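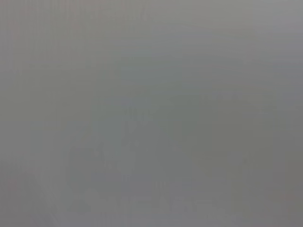 Gray, with faint up-and-down stripes

Subject: Re: [branchline] Car numbers in the Omance Valley book
From: Rajitha Paul

Hi Naveed and all,

I've had my copy since Thursday and I've hardly put it down, so let me have a go at your questions while it's still open next to the keyboard.

Naveed Rajput wrote:
> Has anyone got the new Omance Valley freight car book yet? I'm on the
> fence at 50 dollars plus postage. The sample pages looked nice but I
> couldn't tell if there's a proper roster in the back or if it's another
> picture album. I'm mostly after the 800 series boxcars and whatever
> they did with them after the Sinix paper mill closed. Also, is the
> printing any better than volume 1? Mine has so much magenta in it that
> the cabooses look like candy.
> Naveed

Roster first. Yes, there is one, and it runs 14 pages in fairly small type! It's sorted by road number and gives you the builder, the inside length, the door type and a last-known disposition where the author could find one. Plenty of blanks in that last column, but I'd take blanks over guesses any day.

The 800 series gets most of chapter 2. I always thought those cars were bought new for the paper traffic, and the book says no, they came secondhand and got their wider doors in the Starkix shop. There's a nice long passage about the door tracks (apparently they jammed every winter and the mill crews hated them). After the mill closed a good number went into company service as tool cars and bunk cars, and the author follows several of them through two repaints. If you're building one in the gray work train scheme, you'll want this chapter – the lettering drawings are to scale, and they're a lot clearer than the photocopies we've all been passing around.

The printing is much better. The reds look like reds. A few of the slides were pretty far gone to start with and you can tell, mostly the ones shot from the Nanayakkara Street overpass late in the day, but nothing like the magenta problem in your volume 1. Paper is heavier too, and the binding lies flat enough to scan from if you're careful.

Now the gripes. The index is thin. It lists people and towns and hardly any equipment, so you end up flipping back and forth from the roster with a finger in the page. The covered hoppers get barely a mention, and I was really hoping for something on the pair that were leased out for the cement job. And one caption has a car northbound at the junction when the station is plainly on the wrong side for that. Somebody else check me on it, please, I've been wrong about that junction before.

Is it worth 50? For you, with the 800s on your workbench, I'd say so. If you only care about the engines I'd wait and look at somebody else's copy first. I'll bring mine to the November meet and you're welcome to sit with it as long as you like.

One question back at you – did you ever find decals for the narrow lettering? The set I've got is too wide for the 800s now that I've measured it against the drawings, and I'd rather not cut up every single letter if there's another set out there.

Rajitha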